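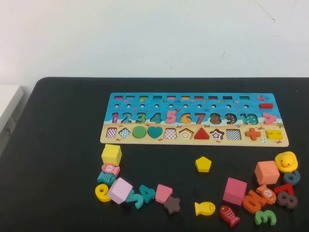 Subject: Re: [oldstorefronts] dropped ceiling, what's likely up there?
Date: January 28, 2023

Rawan Aoun wrote:

> Hi all, new to the list, been reading for a few weeks.
>
> My sister and I are under contract on a two-story brick storefront,
> was a shoe store and then a tax office. We want to put our design
> studio on the ground floor. Street level is almost 3,000 square feet
> and it has a dropped ceiling the whole way, the 2x4 foot acrylic and
> mineral tile kind, with fluorescent troffers. I got up on a ladder
> and pushed one tile and there is a LOT of space up there, and
> something that looks like pressed tin, painted green. Also the top of
> the front windows is boarded on the inside.
>
> Questions. Should we take the ceiling down before we hire anybody to
> draw plans, or after? Is the tin usually worth saving? And how does
> anyone heat a room that tall? Our agent thinks we are nuts and says
> to just put in new tiles.
>
> Thanks in advance!

Hi Rawan, and welcome! Your agent and my brother-in-law should have lunch together, they'd get along great.

We did pretty much this same job on the Hutsuliak building in Tumton, which some of you have heard me go on about for years now (sorry). It was a hardware store, then a carpet place, then nothing for a long time. We've got six desks, a meeting room and a very small kitchen in there now. So I have opinions, and a few scars, and you can take or leave any of it.

First, before or after the plans. I'd say before, or at least part of it before. We did it the wrong way around. We had drawings made with the dropped ceiling still up, because the fellow doing them said he could figure the height from the second floor stairs. Well, he figured it wrong. Or really he figured it right for the front half, and the back half turned out to have a whole lower section where somebody had hung a mezzanine from rods and later cut it off and left the framing. So our lovely meeting room with the tall glass wall was drawn straight through a beam. That was a redo, and we paid for the redo.

What I'd do now is take out one full strip of tiles from the front window to the back wall, and then another strip side to side somewhere in the middle. You don't have to pull the grid. Just stack the tiles and label them if you think you might put them back. Then whoever draws your plans can stand there with a tape and a flashlight and see what's real.

BUT before you move even one more tile, get them tested. Please. The mineral ones especially, and the glue on whatever floor tile you've got, and any pipe wrap you can see up there. Ours came back clean on the ceiling and not clean on the pipe wrap, and getting that handled properly added two weeks. I know you already pushed one up, everybody does, I did too. Just don't do the other 99.

Second thing, you don't own it yet if I'm reading that right? Under contract? Then ask the seller in writing before you open anything up. And it's a good excuse to get your inspector back with a ladder. Ours never looked above the tiles at all, his report said "ceiling, suspended, serviceable" and that was the whole entry. There was a roof drain leader up there held together with what I can only call tape and hope.

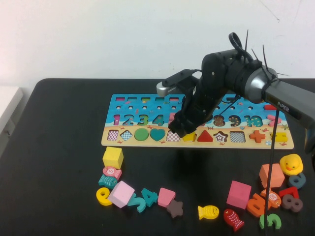
Okay, the tin. Is it worth saving, I'd say usually yes, but it depends how they hung the dropped ceiling. On ours they drove the hanger wires right through the tin and into the joists, so every four feet there was a hole with a rusty ring around it. From the floor you honest to goodness can't see them now. We had 600 square feet that was too far gone, all of it in the back where the roof had leaked, and I went back and forth for a month about whether to match it with new panels. There are companies that still press the old patterns and we got samples from two. One was close. Close was worse than different, if that makes any sense, your eye kept going to the seam. In the end we moved all the good panels toward the front, where people see them, and the back of the room got plain drywall painted the same color. I've never had a visitor notice until I point it out (and I always point it out).

Treat the green paint as lead until somebody tells you otherwise. Don't dry scrape it, don't sand it, don't let a cheerful helper at it with a wire wheel. We had the loose stuff taken off by people certified to do it and then everything got sealed and painted over. I was hoping for bare metal, I had a picture in my head of that, and when I saw the price I got over it pretty fast.

While the tin is exposed, think about your lights and your wiring, because you only want to be up on that scaffold once. We rented ours from Flomano, the rolling kind, and kept it longer than planned, of course. We ran surface conduit in straight lines along the panel seams and painted it to match. The electrician grumbled about it the first day and by the third day he was taking pictures of it on his phone. Pendants on long cords look wonderful and they also swing every time the front door opens in winter, so get the ones with a stiff stem if you can afford them.

Boarded windows up top: oh, that is the good part! You almost certainly have transoms. Might be plain glass, might be textured, might be the little ribbed prism squares that throw daylight toward the back of the store. Ours were prism, with about a third of the squares cracked and some painted black on the outside. Take the boards off from inside first, slowly, with somebody standing on the sidewalk keeping people away, because sometimes the board is the only thing holding the glass in. I'm not joking about that, we lost a corner panel that way. Get photos before anyone touches the metal bars between the squares. If they're sagging you'll want a glass person and it won't be quick. Ours had the panels in his shop from fall until nearly the end of February, and we lived with plywood up there and a lot of complaining.

And the difference in the room, I can't even tell you. We used to have the lights on at noon. Now I leave them off most of the day at the front desks, and it's the back row that needs lamps.

Heating. This is the one where people on this list will disagree with me and that's fine, jump in. Tall rooms are harder to heat, no way around it. Here's what we have: the big rooftop unit stayed, with a round exposed duct down one side, and two slow ceiling fans that run in reverse all winter. Before that we had a guy tell us we needed a Peltum system under the floor, and it may well be terrific, but it meant tearing up maple that had just been refinished, and I couldn't do it. What helped us most was boring stuff. Weatherstripping the front doors. Closing up the hole around the old chimney, which was big enough to drop a cat through. Insulating over the second floor. Our worst winter bill since we finished was $807 and the year before the work, with the low ceiling and everything, we had a couple that were higher than that. Your building will be different, and so will your rates, so don't hang your budget on my number.

You will want to think about sound too. You didn't ask but you will! Tin overhead, brick on the sides, wood floor, glass in front, and then put six people on the phone. The first week we moved in I could hear somebody chewing in the meeting room. We got a couple of big rugs, and then felt panels on the wall behind the copier where they don't show from the street, and then heavy curtains on the meeting room glass. If I did it again I'd plan for that from the start and put something soft between the joists in the back part, where it was drywall anyhow. It's cheap when it's open and it's a pain when it's closed.

On the money side, call your state preservation office before you start tearing anything out. Even a building that's not listed on its own can be sitting inside a district, and there may be credits you can use, but they generally want to see what you're planning and they want the "before" photos. We found out ours was inside the line by two doors. The paperwork is a slog, I won't lie, and you'll be asked for the same floor plan in three sizes. But they were nice on the phone, and they talked me out of a vinyl window I'm now embarrassed to have considered.

Somebody here, I think last year, posted a really good long thing on storefront bulkheads and rot under the display windows. It should be in the archive if you search "bulkhead." Worth checking yours, get down on your knees on the sidewalk and poke the bottom rail with a screwdriver. Ours looked perfect and the screwdriver went in to the handle.

Couple of questions back at you, when you get a chance. Is the tin flat to the wall or is there a curved piece (the cove) where it meets the brick? And are there any pipes running below it? If they dropped the ceiling to hide a sprinkler main or a drain from an upstairs bathroom, that changes what you can do. Also is the second floor apartments or empty? Fire rating between floors is its own conversation and the inspector will bring it up if I don't. In Tumton they let us leave the tin up with the rated layer added from above, under the new subfloor upstairs. Another town might say no.

If you're ever within driving distance you and your sister should come see the place, I'll put the coffee on and you can look at my hanger wire holes. Send pictures of the green stuff in the meantime, I want to see the pattern.

Good luck with the closing!

Marge
(Hutsuliak building, Tumton)

_______________________________________________
oldstorefronts mailing list
To leave the list, send a blank message with "unsubscribe" in the subject line.
Please trim your quotes when replying.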